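Lists > Small Spaces > Archive > Packing and moving

From: Pankaj Thakur
To: small-spaces list
Date: August 7, 2023
Subject: Re: the junk that ends up on the bed

Mirjam Schouten wrote:
> I'm moving out of Piser at the end of the month and my whole
> bedside drawer is now on the bed. Do you sort first, or just
> tape it into a box and deal with it later? And does anybody
> keep empty tape rolls??

Hi Mirjam,

Sort first! I went the "later" way in January and I still have a box marked BED STUFF that I'm scared of. Now I tip everything onto the sheet and make little heaps – paper things, packets, bits of hardware – and I don't let myself get up until the bed is clear again (or until I want dinner). 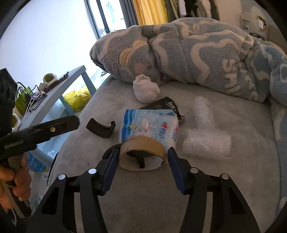 Cardboard ring, tissues or wipes, black packet: still on my bed.

I do keep the rings, yes. They're good for holding a coiled phone cable, and a small one stops pens from rolling around in a drawer. Mine is a bit ragged on the rim, but who cares. The soft pack goes in the bag I carry on moving day, because you'll want it within 10 minutes.

Don't buy boxes, by the way. Ovell had up to 184 going free behind the store last time I asked!

Pankaj

Comments

Chidubem Onyeka: I have a BED STUFF box too. Two moves old.

Thijs Van Hecke: Cable in the ring, stealing that.

Recent threads
- Plush sheets and lint
- Van den Broek storage, any good?
- Labeling boxes by room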